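Home Notebook Timber Finishes Benches Search
Shares 13 Comments 1

Workshop notebook, Isurcombe
Monday, October

Job 1343, blocks and tabletop for Zatar. Kettle on, radiator still clanking, and I'm writing this up before I forget which tin was which, as I did last time.

The blocks first. The offcuts I'd put by were less square than I remembered, so the morning went on the sanding board, taking a whisker off one face, checking it with the small square, turning it over, taking off a whisker more. You can chase a cube round like that until you've got a dice. I stopped when they'd sit next to each other without showing a wedge of daylight, and that's good enough for things that get picked up and put down all day. Edges just broken with a worn bit of paper. I didn't round them over properly. I like a block to look like a block, and a big round edge makes them feel like something out of a box for toddlers.

Colours are the Gristach ones off the top shelf: red, green, yellow. The red went on beautifully. The green was thick and needed a good long stir and a drop of water. The yellow, well, it's yellow, so it covered like skimmed milk and I kept going back to it until I was sick of the sight of it. Next time I'll put white primer under the yellow whatever the tin says. End grain drank the paint as usual, and I did the ends first on the second lot, which worked much better, so please do it that way if you're finishing off the rest.

Drying: I had them on the nail board by the window and still managed to put my thumb on a yellow one. Sanded it back, did that face again, told the radio what I thought of it. They want leaving overnight really. Touch dry is quick enough but touch dry isn't dry, and if you stack them too early they stick to each other and pull a patch off when you part them. Ask me how I know!

I'd meant to leave the finish alone after that, but I tried one face of a spare with the 3000 paper, used wet, to see if it would knock back the shine. It did, a bit, and it felt lovely, but it took ages and then the face looked different from its neighbours. Not worth doing to the lot. I've left the spare on the windowsill if anyone wants to have a feel of it and disagree with me.

Then the tabletop. Wiped it down with warm soapy water, then plain, then a dry cloth, and only then got the black tape out. White shows up everything, and any fluff left underneath makes a little pimple in the tape that you'll look at for ever. The tape is the Rusu roll, the wide one. I drew the square in soft pencil against the steel rule, laid the tape with its inside edge to the line, let each piece run long at the corners and cut through both layers with a fresh blade. Light pressure, or you score the top. Pencil came off afterwards with the white rubber.

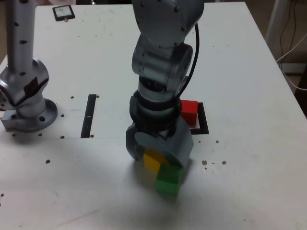

Butt the corners and don't overlap them, says the note somebody has left me in the margin in green biro, it's the doubled bit that picks up first when a sleeve goes over it, and would I please burnish the edges down with the back of a spoon, and has anybody tried paint in place of tape?

Fair points, all of them. Cutting through both layers and lifting out the scrap does give a butt joint, but I can see I've written it as if I left the overlap in, so for the record, the scrap comes out. I hadn't thought of the spoon. I've been using my thumbnail, which leaves the odd dull line if you press too hard. There's an old dessert spoon in the tea drawer and it's now a workshop spoon, so don't stir anything with it.

Paint I'm less keen on. It'd be neater, I'll give the green biro that, and there'd be no edge to catch. But Zatar have already changed their minds once on where the square ought to go, and shifting tape is ten minutes with a hairdryer and a rag. Shifting paint is an afternoon and probably a new top. If they settle on a layout and stick to it till the spring I'll happily mask it up and paint it. Until then, tape.

Something else on the tape while I'm at it. Don't stretch it off the roll. If you pull it tight to get it straight it creeps back over the next day or two and you end up with little gaps at the corners that weren't there when you went home. Lay it down relaxed and ease it along with a finger. The steel rule can stay put as a fence while you do it. 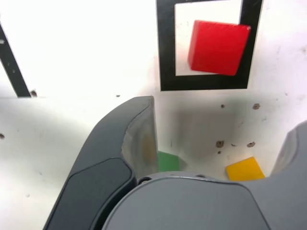 Size of the square is the thing I keep going back and forth on. My first thought was to make it a snug fit, a sort of parking space with barely any room to spare, and I cut a card template for that and then didn't use it. Too fussy. A square with some slack is much easier to live with, and the red cube has enough room in there to sit a little skewed, with its right edge over the tape and a strip of white left showing down the other side. I can't decide if that bothers me. For tidying up at the end of the day it's fine, it's near enough in its square and everyone can tell where it belongs. If Zatar want it dead centre we'd be better off with a thin card mask to drop over the tape than with a tighter square. I've kept the template, it's in the flat drawer under the sandpaper.

The top itself could do with some attention too. There's the seam where the panels meet, faint but it's there, and then the small holes and brownish spots dotted over the white. The holes want filling. Fine white filler, pressed in with the flat of an old card, left proud and flatted back when it's hard. The spots I'm not sure of yet. I'll try the soapy cloth again, then a dab of meths on a cotton bud somewhere out of the way before I go at them with anything fiercer. Please nobody use the scouring pad.

The seam I'd leave. It's only a line, the blocks don't mind it, and filler in a joint like that just cracks along its length as soon as the room warms up.

Left to do:
Second coat on the last greens.
Prime the spare yellows before any more colour goes near them.
Fill the holes, not on the same day as painting, the dust gets everywhere.
New blades, I used the last good one on the corners.
Order tape. The Rusu roll was almost 300 when I started and there's a lot more cardboard showing than I'd like.

Paint tins are back on the top shelf with the lids knocked down properly. The yellow has a bit of masking tape on the lid saying STIR.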